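Up at 6:40 and couldn't get back to sleep, so I made coffee and started on the kitchen things. I have put this off since Pirnville. The boxes have been labeled and stacked for weeks and I keep walking past them. Today I wanted at least the small stuff decided: what gets a place on the counter, what goes in a cupboard, and what goes to the thrift store on Shearer Street.

I began with the drawer box. I had forgotten how much I like the grain on the top of it, all those wavy lines. The black handle is fine too, though I used to think I would swap it for brass. It needs to hold the peeler, the can opener, string, matches and the good scissors. In the old kitchen it held batteries and takeout menus, and I don't want that again. I threw out 14 menus before breakfast, most of them from places in Pirnville that I will never order from again.

Then the dish rack. I had a metal one for years and it rusted at the feet and left marks on everything. The wooden one takes three plates standing on edge, and three plates is most of what I use in a day. Yellow, light blue and gray. I bought them one at a time and they don't match, and I have stopped minding.

The mug stand was the question. It takes up room for what it does. But the teal mug is the one I reach for every morning, and in the cupboard it always ends up behind the glasses. The stand stays for now.

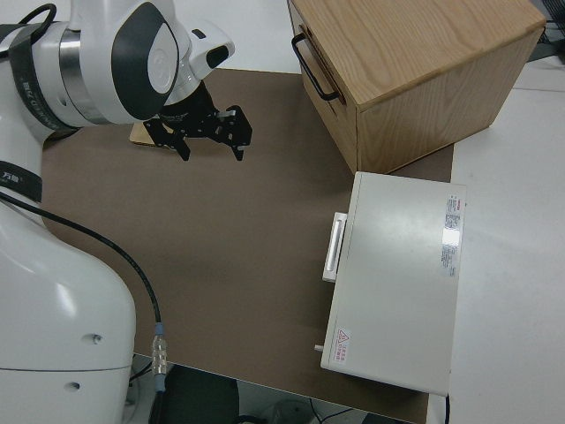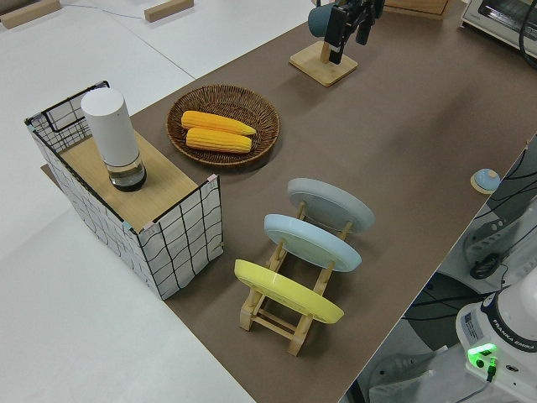
Dikberg, March

Afternoon now. I stopped for soup and went out for a walk down to the river and back, and the kitchen looked better when I came in than it did when I left it. Maybe I just needed to stop looking at it.

The corn is in the wicker basket. I meant the basket for onions and garlic, but I had two ears and nowhere else I wanted to put them, and the yellow looks good against the dark brown. Corn for supper tomorrow, probably with butter and the last of the beans. Onions can go in a paper bag under the sink until I find another basket.

The wire box with the grid fabric was going to the thrift store. I had it by the door. Then I tried the wooden board across the top and it makes a decent little shelf, with a gap at the back where I can still get a hand in. Dish towels can go inside. The tape on the corners is pink and teal and I should peel it off, but it can wait.

I like the brown surface under everything more than I expected to. The white table shows every crumb and coffee ring, and I was wiping it down all day long. Brown is easier to live with.

The toaster oven is where it is because of the outlet. I measured for moving it to the other wall and the cord won't reach, and I don't want an extension cord near the sink. I looked up a new one out of curiosity and the Skolludach model was 389, so that ended that. The one I have does toast and it does potatoes. I don't ask for more.

Things still to do — shelf paper, a hook for the oven mitts, a lid for the sugar jar, and the gas bill, which came to 254 and has been sitting under the fruit bowl since I opened it. I also need to call the landlord about the window over the sink. It sticks at the halfway point, and if it rains from the west the sill gets soaked. He said he would come in February.

I filled one bag for the thrift store. Two saucepans without handles, the egg slicer, a fondue set I never lit, and the cake tin with the dent. I stood there a while with the cake tin. It was in the Pirnville kitchen when I moved in and I made a lot of bad cakes in it — one good one. It went in the bag.

Evening. My back hurts and my hands smell like dish soap. I had toast and an egg and read for an hour. The bag is in the hall by my shoes so I will trip over it in the morning and have to take it. Tomorrow is pots and pans, and after that the spice jars, which I am not looking forward to. Lights out at ten.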